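Step 3: Folding T-shirts the Skado way

1. Lay the shirt face down and smooth it from the collar to the hem. I do mine on a tablecloth with a grid, so I've got lines to fold against.
2. Bring each side in to the middle, sleeves tucked flat.
3. Fold the bottom up to the collar, then once more if your drawer is shallow.

Note: dark knits slide around, so press down on each fold before you let go – I learned that on a pile of 69 shirts!

Caution: don't stack anything damp.
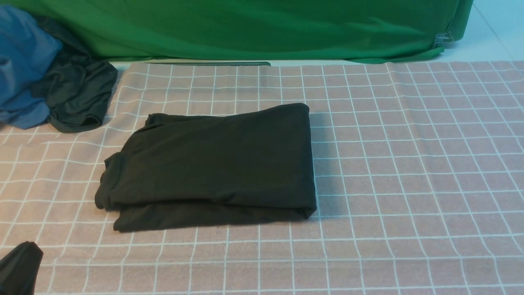
Page last changed: 15th March

A little collar or sleeve puffing out at one side is fine. Leave it and grab the next one from the heap.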